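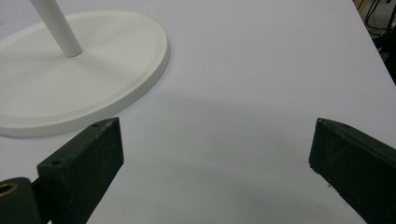

Trovimthorpe — Tabletop Stand and Work Surface Check

Use this sheet for every table in the rooms that has a freestanding item on it: lamps, display stands, sign holders, anything on a pole with a flat base. One sheet per table. Mark each item OK, FIX or REMOVE and write a comment where the line asks for one. Comments from the May round are left in so the next person can see what was found and what was done.

Area: Lilton room, white tables
Round: May, started 15:40
Previous round: February

Section 1. Table surface

1.1 Top is clean and dry.
Result: OK
Comment: Wiped before the check with plain water and a soft cloth. The Fitidine spray is not to be used on the white tops. It left a film on one of the tables in February and bases slid on it more easily than they should.

1.2 No chips, lifted edges or raised spots where a base will stand.
Result: OK
Comment: Run a flat hand over the whole top, including the back third. The tops are matte and pale and a raised spot does not show well under even overhead light.

1.3 Table does not rock.
Result: FIX
Comment: Table 131 rocked at the back left leg. Foot screwed down half a turn and checked again. OK after that. Please look at this one first next round, the same foot was adjusted in February.

1.4 Table carries no more than its rated load.
Result: OK
Comment: Nothing heavy stored on the tops. The card on the side of the cupboard still has the old limit on it and should be replaced.

Section 2. Stand base

2.1 Base is round, flat and fully on the table. No part over the edge.
Result: OK
Comment: Bases must sit at least 15 cm in from the nearest edge. Measure from the rim of the base. People tend to measure from the pole, and on a wide base that makes a big difference.

2.2 Base can be seen against the table.
Result: OK, with comment
Comment: White base on white top. The raised rim and its shading are most of what gives the edge away. Passed in the Lilton room because the light is good. In a dim room the same pairing is to be marked FIX and a dark mat put under the base.

2.3 Rim is whole, with no cracks or sharp spots.
Result: OK
Comment: Feel along the full rim with a fingertip. Lift the base slightly to reach the back. Do not drag it.

2.4 Underside pads in place.
Result: FIX
Comment: One pad missing on one stand, replaced from the drawer. The new pads are a little thicker than the old ones, so if you replace one you have to replace the full set on that base or it will tip toward the thin side. Done.

2.5 Base does not slide with a light push at the rim.
Result: OK
Comment: One finger, low down. Pushing on the pole is a different test, see 3.3.
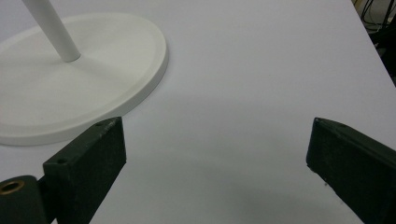 Section 3. Pole and joint

3.1 Pole is straight and stands square to the base.
Result: OK
Comment: Check from two sides, bending down so your eye is level with the table. From above, at an angle, every pole looks like it leans.

3.2 Joint between pole and base is tight.
Result: OK
Comment: Hold the base down with one hand and try to turn the pole with the other. Any turn at all is a FIX. Where there is a collar at the foot of the pole, check that it sits flush all the way round with no gap under it.

3.3 Stand returns to upright after a light sideways push.
Result: OK
Comment: Push at mid height, no harder than you would push a door that is already open. Keep the other hand behind the pole. If the far side of the base lifts, mark REMOVE.

3.4 Finish on the pole is sound.
Result: OK
Comment: Small rub marks are fine and need no entry. Flaking is a FIX.

Section 4. Top end and load

4.1 Whatever is fitted to the pole is fixed and cannot drop.
Result: OK
Comment: Tighten by hand only. The Vukčević clamps have a soft thread and two were stripped last year with a wrench.

4.2 Load on the stand is 400 g or less.
Result: OK
Comment: Use the kitchen scale in the supply cupboard. The limit covers everything above the joint that can be taken off, including the shade or sign and any clips.

4.3 If there is a cord, it leaves from the back and does not cross the front of the table.
Result: Not recorded
Comment: Line was skipped this round. Add to the next one.

Section 5. Space around the stand

5.1 Clear space of 40 cm in front of the base when the table is in use for handling work.
Result: OK
Comment: This is the line most often failed in other rooms. Tools and small parts get set down close to the base and then somebody reaches over them. If the space can't be kept, move the stand to a back corner.

5.2 No cups or open liquids on the same top.
Result: FIX
Comment: One cup found at the far end of another table and taken to the kitchen.

Actions carried over

Replace load card on the supply cupboard. Open.
Order pads, thick type only, enough for full sets. Open.
Recheck back left foot on table 131. Next round.
Take the Fitidine bottle out of the Lilton room. Done.
Fill in line 4.3 for all white tables. Open.

Keep the finished sheet in the folder on the inside of the supply cupboard door, newest in front. Anything marked REMOVE goes to the repair shelf with a tag the same day and stays off the tables until lines 3.1 to 3.3 have been done again.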